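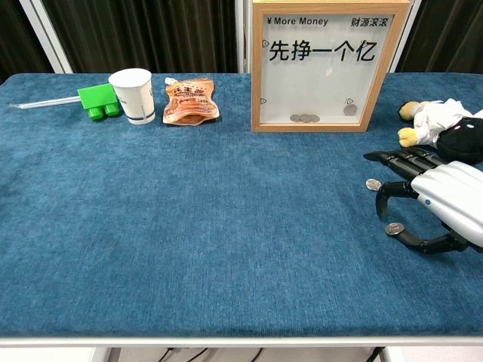
**Hand closes fine on everything except coins. Pads or software?**

Posted by Genivaldo Pimentel

I've been building up a multi-fingered hand at our shared workshop since June. Blocks, paper cups and soft toys are no trouble. Coins lying flat on the table cover are another story. The fingertip comes down, the thumb closes, and the coin either slides away or gets pushed into the fabric. Out of 93 tries I logged 41 pickups. The goal is to drop them in a coin box with a slot.

I've tried more closing force and it got worse. The tips are matte black with no pads added. Should I be looking at pads, or at how the hand comes in?

**Fustari**

Pads. Get some thin silicone sheet and glue it on.

**Conceição**

I'd change the approach before gluing anything. More force on a flat coin just presses it down. What worked on mine:

1. Bring the thumb down first, just outside the rim, and hold it there as a stop.
2. Drag the finger towards it with light pressure until the coin tips up.
3. Close only after it has tipped, then lift slowly.

Your soft cover helps a bit, as the fingertip can sink in beside the coin. On a bare bench I had to add a small printed nail to the index finger, with the edge sanded to a bevel. Check your table height too. Mine was out by a couple of millimetres at one end and I blamed the grip for weeks.

Pads are worth doing later. Keep them thin or you lose the edge of the fingertip.

**Esska**

Agree with the thumb first — also turn your closing speed down. I used cut-up rubber glove for pads and it peels after a day or so, but it's cheap enough for testing.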